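Dicas de oficina — pegar e arrastar móvel estofado com garra de mão

Anotações da rodada de janeiro, projeto Lumanlan. Vai meio corrido, depois arrumo.

— Duas garras, uma de cada lado. Sempre na parte baixa do estofado, perto dos cantos. Pegar no meio do tecido deixa marca.
— Marcadores limpos e virados pra fora. Dedo engordurado no quadrado preto e branco = trecho perdido.
— Cabo no chão: olhar antes de andar. Fita crepe resolve, silver tape deixa cola.
— Pé entalhado não é alça!!

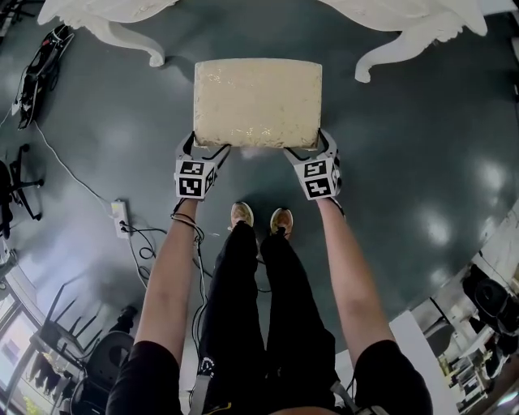 Caixa creme e banquinho da penteadeira, garras de mão.
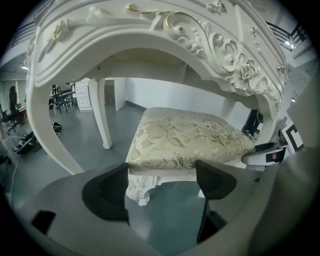
Resultado até agora: 2106 demonstrações gravadas. Com 100 por tarefa o braço ainda empurra o banco torto, com 200 já para alinhado na maioria das vezes. Acima disso não testamos. A Nazmiye Canpolat acha que variar o ponto de partida ajuda mais que repetir — concordo, falta medir direito.

Outra coisa, feltro Ekell debaixo dos pés antes de começar. Piso liso risca fácil. Trocar quando juntar areia, não espere decolar sozinho.

Mancha no tecido: pano quase seco, sem esfregar, e testar embaixo primeiro.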